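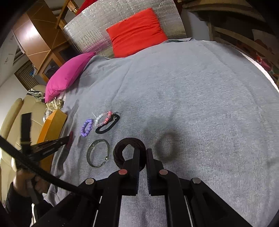
Hair ties slip when lifted, gripper class project

Our group is sorting small soft items for the Flasuda unit. Hair ties pinched on one side of the ring rotate as they come up. 30 trials, 15 rotated. Pads are ridged. Should we pinch both sides at once?

Maeve Mulcahy
24th May

Stepan Savchuk
Closing across the whole ring flattens it and it springs out on release. Keep the one-sided pinch, but set the fingers deeper so the band sits mid-pad. Log finger opening at contact. Beaded bracelets need a separate setting, as the beads roll.

Fiachra Hanrahan
Slow down. Worked for us.

Muireann Mulcahy
Check the pivot pins for play before changing the grasp. Ours had enough to let the tips toe out under load.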